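Berge two-arm cell back in service after gripper work

2025-01-27

The two-arm cell at our Hillgate site is running again after a service stop on its right arm. The work took 10 working days, and five of them were spent waiting for parts. The simulated copy of the cell, which we call Berge, was kept open the whole time, so the people who write the pick-up tasks could continue with most of their work.

The stop was planned for February, but it had to come earlier. In the first weeks of the year the operators noticed that the right gripper did not close evenly. One finger arrived at the object a little before the other, and thin boxes turned in the grip when the arm was lifted. At first we suspected the control software. After a check with the power off, the reason was found in the finger carriage, where one of the guide rails was worn and the old grease had become hard.

Both rails have now been changed, together with the finger pads. The left gripper showed no wear, but it was cleaned and greased in the same visit so that the two sides will have the same service date. The replacement parts came from Korkix, who also supplied the first set. The old rails are kept in the labelled drawer under the bench, and we ask that they are not thrown away before the supplier has looked at them.

After the new parts were fitted, the zero position of the right gripper had to be set again. This value lives in two places: in the controller of the real arm, and in the settings file of the simulated one. If only one of them is changed, a task which is prepared in simulation will close the fingers too early or too late on the real machine. Both values were changed on the same afternoon, and the closing force was also entered again on both sides.

The work in simulation this month is done in the bedroom setting, with the mattress placed directly on the floor. The task there is to handle a boxed board game with the right arm while the left arm stays near the mattress.
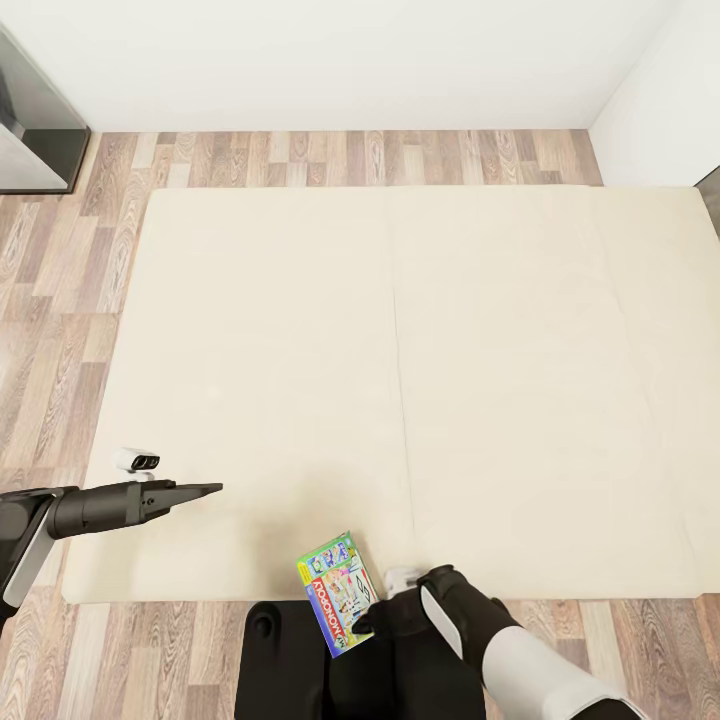 Berge, simulated view: the right gripper at the side of the Monopoly box, the left gripper just above the mattress.

A box of this type is a good object for checking the settings. It is wide and flat, and the fingers must meet it at a correct angle. We had 987 recorded attempts with boxed objects from before the stop, and 357 of these were marked as doubtful by the operators. The doubtful ones will be looked through again, beginning with those where the box turned in the grip. Attempts made with the left arm alone are not affected and can be used as before.

The wrist sensors were also part of the service. They were taken off to reach the screws behind the gripper, and for this reason their position was measured again after mounting. The new measurement for the right wrist is different from the old one by a small amount. It is saved in the Skulamix project folder under the service notes, and the simulated sensor has received the same value. If you have a local copy of the settings, please replace it before you start a new series – an old copy will load without any warning.

From now on the grippers will be inspected every month. The inspection is short: wipe the fingers, look at the pads for cuts, move the carriage by hand with the power off and feel if it runs freely, then close the gripper on the test block and compare the reading with the one on the card. The card hangs on the left side of the control cupboard. Please write the reading down also when it is normal, as the missing entries from last autumn made this fault harder to trace.

The next stop is planned for the end of February, when the cable of the left arm will be changed. It should take one day. Bookings for the cell are open again in the usual calendar, and bookings that were cancelled during the service have to be made new, as they are not moved automatically.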